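Course handout: Interior Finishes II
Unit 4 – Surfaces and junctions in a small bathroom
Drallmont Building Trades Program, revised 16/01/2025

Read this before the site visit. Bring a tape and the blank survey sheet.

1. Door and frame
Paneled doors are surveyed from the frame inward. Record the finish, the molding profile and the side the handle is on. Note the threshold material separately. Wood frames that meet tile need a sealed joint down the full height on both sides. Check the bottom of each jamb first – water damage starts there.

2. Wall tile
Polished tile shows every uneven edge under ceiling light. Stand to one side and look along the wall. The class exercise uses a 300 mm straightedge, and any lip of up to 2 mm goes on the sheet with its height. Marble-effect tiles are laid from mixed boxes so that the same pattern does not repeat side by side.

Labels left on the tile are to be copied down before cleaning, then peeled off by hand. Do not use a metal scraper on a polished face.

3. Vanity tops
A bullnose edge is run before the top is set. The backsplash strip is bedded after, and the joint between the two is filled with neutral-cure silicone. Ordinary acetic silicone can stain marble.

4. Shower glass
Frame posts must be plumb before the panels go in. Check each post at two heights and on two faces, 90 degrees apart.

Door, tile, glass:
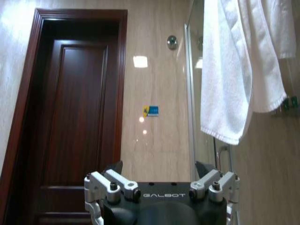
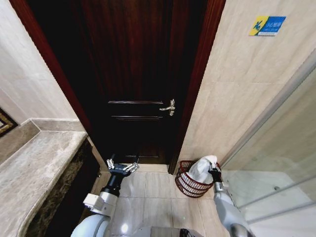
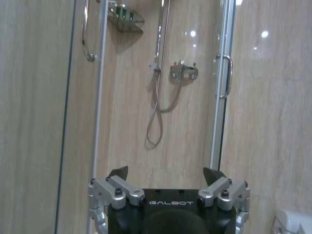

Fig. 4.1, last picture: clear glass panels between silver frame posts, beige stone-patterned walls.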